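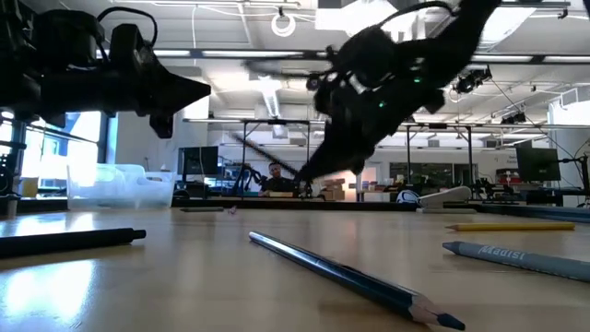 Según Keson, los lápices no se pierden, emigran, y lo hacen siempre hacia la mesa de otro.

Cuaderno > Taller Briltgate > Material de mesa

16 de abril de 2021

Repaso de lo de escribir. En noviembre compramos 60 lápices; hoy el bote da 52, cifra que me parece sospechosamente buena. Los azules, bien de punta. El amarillo escribe si se le insiste — hasta 2 pasadas por línea. Pendiente: pedir gomas a Skinlow, probar el sacapuntas nuevo y decidir si algo parecido a una pelota de fútbol en miniatura cuenta como material de oficina. Voto que sí.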